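Futa Ad Starter Pack

Updated 26/10/2022

Okay, so I put this pack together after burning through way too much of my own money on search ads. I run a little ad shop out of Litville, and the same thing kept happening with new clients: they'd open an account, throw in a pile of broad keywords, and watch the budget vanish by lunchtime. Ouch!

The Futa pack is what I set up for them now, and you can buy it on its own. You get 105 ready-made ad templates, a keyword sheet with the junk words already blocked, and my bid calculator (it's a spreadsheet, nothing scary).
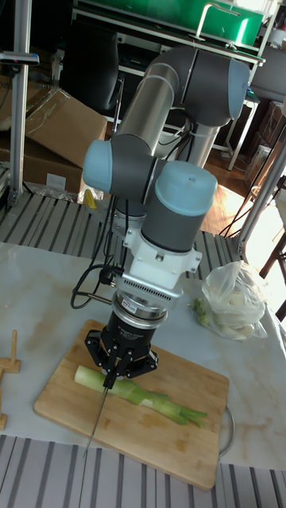

The templates come sorted by type of business, so a plumber doesn't have to dig through stuff written for shoe stores. Swap in your town, your price and your phone number and you're most of the way there. I still write every headline myself, and yes, I count the characters so you don't get that annoying "too long" warning.

My client Kongkaew Tiles went live with it in June and had 213 calls by the end of the month, on a budget I would have called tiny. Your results will be your own, of course. Tile people seem to love the phone!

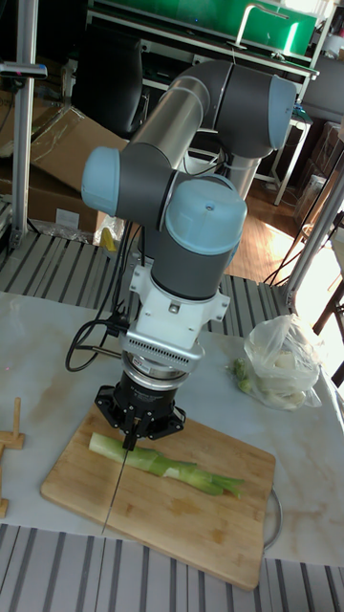 What it costs

The pack is $47, one payment, and you can use it on as many of your own accounts as you like. Ad spend is separate and goes straight to whichever network you pick. If you'd like me to load everything in for you, choose the Trastetti setup at checkout (that's my done-for-you plan, named after my first ad account, long story).

Will it work with my account?

If your list is under 2000 keywords, yes. Bigger than that and the spreadsheet gets slow, so send me a note before you order and I'll split it up for you.

Files arrive by email as a zip. Check your spam folder first, please!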